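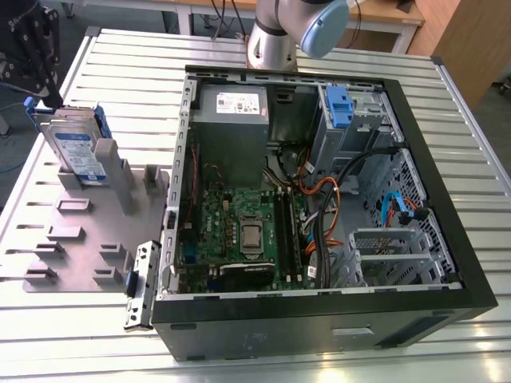
Unit 7: The Drive That Was Never There

Handout for Robot Cells and Their Discontents, Flenthorpe Technical Institute. Read before lab. Bring the log printout, which is long and mostly the same line.

Background

The Pfister cell takes hard drives out of old desktop computers. The tower lies on its side with the panel off, the arm reaches in, pulls the drive in its blue caddy, and stands it in the gray fixture to the left. Then it goes home and waits for a person to bring another tower. A student with a free thumb can do the same job in a few seconds, as students mention every year.

The control software is Taline, and the arm does exactly what Taline says. Keep that in mind when you feel like blaming the arm.

What went wrong

In July the cell ran a batch overnight with the lights off. By morning Taline had recorded 154 successful removals. There was one tower on the table, and its drive was still in the cage.

The sequence, as far as we can rebuild it:

1. The gripper closed on the caddy and slipped off the release latch. Jaw width on closing was 5 mm, and the "part held" check accepted anything above zero.
2. The arm carried a gripper full of air to the fixture and let go of it, very gently.
3. The fixture sensor reported a drive present. It had been reporting a drive present since the afternoon, when a cable tie was left across it.
4. Taline marked the cycle complete and asked for the next tower. The tower-change signal had been jumpered for a demonstration and never put back, so the answer was yes.
5. Go to 1.

Error 404 on the Plolberg panel means "part not found." It came up once, at step 1 of the first cycle, and was cleared by the auto-acknowledge setting. Somebody turned that on to stop the beeping. The beeping did stop.

Points for discussion

Three checks were in place and all three passed. Which of them measured the thing it was named after? Be strict.

The jaw check is the easy one. A caddy has a known width, so the test should be a window with a top and a bottom. Write down what window you would use and how you would pick it. "Trial and error" is an acceptable answer if you say who is standing near the emergency stop.

The jumper is harder. It was the right thing to do for the demonstration. Suggest a way to make a jumper annoying enough that it gets removed. Past suggestions have included a flag, a loud buzzer (see above) and a fine.

The safety part

On the following morning the operator saw a still arm, a tower and a green light, and reached in to see whether the drive was loose. The arm was between cycles. It started the next one. The operator's sleeve was caught against the edge of the chassis, and the force limit stopped the motion. One sleeve was lost. The incident form is number 726 in the lab binder, and it is better written than most of them.

Green on this panel means "no fault." It has never meant "safe to reach in." Before a hand goes over the table:

Press stop.
Turn the key to manual and take the key with you.
Wait for the amber light.
Check the edges of the open chassis, which are thin steel and don't have a force limit.

For lab

Draw the cycle as a state diagram, then mark every arrow that can be taken with no drive in the gripper. Most groups find more than they want to. One page, and please don't hand in the log.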